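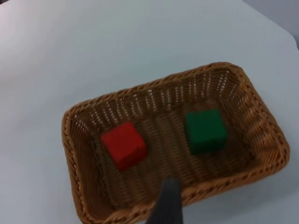
Skotik is a log of phone pickups in waiting rooms and departure lounges, kept by people who agreed to write down each time they looked at a screen. It was sold to us by Korkeo as proof that putting the phone out of reach makes people notice their surroundings. I doubt it. The "out of reach" group was told to use any open container, and a rectangular wicker basket with a thick braided rim would pass under that rule. You can still see a phone light up in one of those.

## Contents

- `pickups.csv`: 700 rows, one per pickup
- `sessions.csv`: 200 waits, 30 minutes each
- `notes/`: free text, lightly cleaned

Last edit: 12 Mar 2020

## Known problems 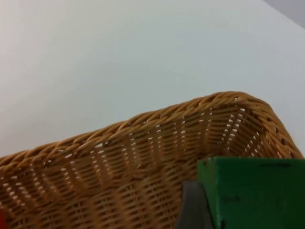

Times in `pickups.csv` are self-reported and far too tidy. People fill in the log later and space their entries evenly, so a plot of one session looks as regular as the rows of weaving on the inside of a basket, over one stake and under the next. Real distraction comes in clumps. Treat any result that depends on gaps between pickups as suspect.

The Sarmiento sessions used a different form, with a 7-point "awareness" score. No one has explained to me what a 4 means. I left the column in, but I wouldn't average it.

## Use

Fine for teaching and for testing parsers. The Brinari import script works if you skip the header row. Please don't cite this as evidence that screens ruin attention, or that they don't.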